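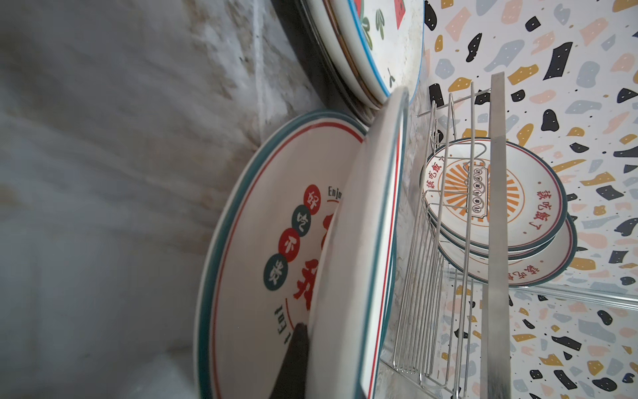
June, trial of the Vekine gripper kit, entry 8

Dish rack task again, with the kit as delivered. Only the finger force is changed, from 12 to 8 N. The Dilberg pads stay in the box until we have numbers for the bare fingers.

Plates with the teal rim are the test set. Wrist speed 70 mm/s near the rack – the manual allows 300, but I don't want this close to ceramic.

To ask Vekine: is the force setting kept after power off? The manual says two different things.

Next: same settings, bowls.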